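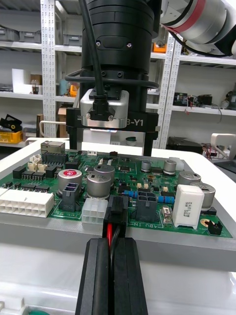
Black plug with red and black wires, seated in a green circuit board.

A few posts on getting a washing machine repaired, after our Rokden stopped in the middle of a cycle and left me with a drum full of towels.

The machine is 13 years old. The door locked, the pump ran, then the panel went dark. I tried another wall socket and a new fuse in the plug. Same result both times.

I rang the Rokden helpline. They said they no longer send anyone out for that model and offered me a discount on a new one. I asked if I could buy the control board. They gave me a part number and said to try Stellard.

Stellard had the board listed, out of stock, no date given. The price was more than half what a new machine would cost. I can see why people give up at this stage.

My neighbour Bożena Kaczorowski told me to take the old board out and carry it to Laimutė Mets, who has the repair shop on Siliņa Street. I had walked past it for years and thought it only did radios.

Removing the board was two screws and a lot of plugs. Unplug the machine from the wall first. Then photograph every connector before you touch it. I labelled mine with masking tape and a biro.

Most of the plugs only go in one way. Two of mine were the same size and shape, so the tape was worth the bother.

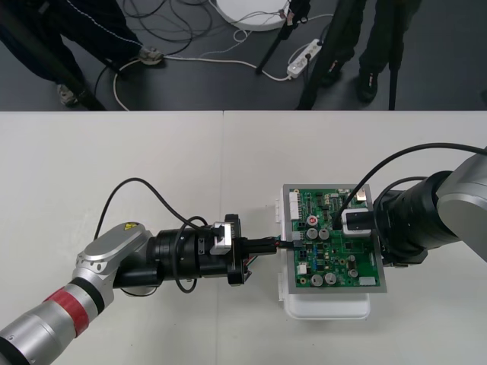
Brellgate, June 18, 2022

Went in to collect the board this morning. Laimutė found no fault in the electronics. One of the plugs had a burnt contact and the pin it sat on had gone brown. She cleaned the pin, fitted a new contact on the wire and charged me £19.

She says she sees this a lot on machines that stand in cold outhouses, which ours does. Damp gets into the contacts, they heat up, and the plastic goes brittle. A new board would have gone the same way with the old plug pushed back on to it.

Back home by lunch. I put the board in, checked the tape labels against my photos, ran an empty rinse, then the towels again. It finished. There is still a squeak on the spin, but it has always done that.

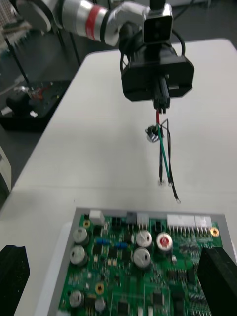
Small black connector with its wires hanging below it.

Some things I would do sooner next time.

Pull on the body of the plug and leave the wires alone. Look for the little catch on the side. If it won't move, you have probably not pressed the catch.

Look for brown marks before you order anything. A torch helps.

Write down the full model number. Mine is on a sticker inside the door rim – it took me ages to find and the helpline won't talk to you without it.

Aigars Rimkutė asked under the first post whether it was worth it for a machine that old. For £19, yes. For the price of the new board I would have said no and bought another.

If you are near Brellgate, the shop is shut at lunchtime and she only takes cash. Take the part, leave the machine at home.

The outhouse is getting a new door seal next. I have the strip but have not cut it yet.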